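3.2 Work Content at the Returns Bench

Before the change, returned audio goods at the Flaltitz site were processed entirely by hand. An operator took each pair of headphones from a tote, freed the cable if it was tangled, checked the ear cups and band for damage, wound the cable, and placed the item in a tray for grading. Operators worked standing, in shifts of eight hours, and rotated to another bench only when the totes ran out. In the interviews, the untangling step was named most often as the part of the job people would give up first. It was also the step with the widest spread in handling time.

The Jultari cell takes over the handling steps and leaves grading to the operator. Two small arms are mounted side by side on a white tabletop inside an enclosure with plain white walls. Items are laid out on the surface between and beside the arms, and both grippers can be used on one item when its cable has to be held and drawn out at the same time. The motion software was supplied by Seixas and adjusted on site by the Gimia process group over a period of 30 working days.

Wired items remain the difficult case. A cable that lies in several loops offers no fixed point to grasp, and its plug may end up well away from the ear cups. Of the 148 wired items logged in September, 83 were completed without an operator stepping in. The remainder were released by the cell and finished by hand at the adjoining bench. We did not separate the releases by cause, because the log used at that time stored a single code for all of them.

The division of work changed in two ways that the original plan did not foresee. First, operators no longer met items in a steady stream. Released items reached the bench in clusters, and the time between clusters was too short for other duties and too long to be counted as a normal pause. The site responded by assigning the bench operator to label printing as well. Second, the items that reached a person were now mostly the hard ones. Operators reported less strain in the wrists over a full shift, but they rated the remaining manual work as more tiring per item than before.

Training needs also moved. Under the old arrangement a new operator was considered ready after one shift beside a colleague. With the cell in place, the operator must be able to stop both arms, clear the surface, lay out the next items with enough space between them, and restart. Spacing proved to be the habit that took longest to form. Operators used to a full tote tended to place items close together, which left cables lying across one another and raised the number of releases.

Figure 4. Work surface of the cell with two pairs of headphones, light grey near the back-left corner and pink at center-right. The long cable of the pink pair is tangled. The gripper of the right arm is just above the right edge of this pair. 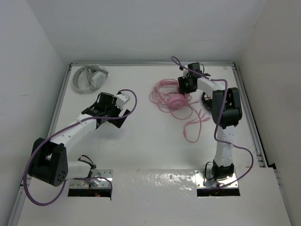
3.3 Interview Procedure

Interviews were held in the break room during paid time, in two rounds. The first round took place before the cell was switched on and the second after the September log had been closed. The same question guide was used in both rounds, with one section on released items added to the second.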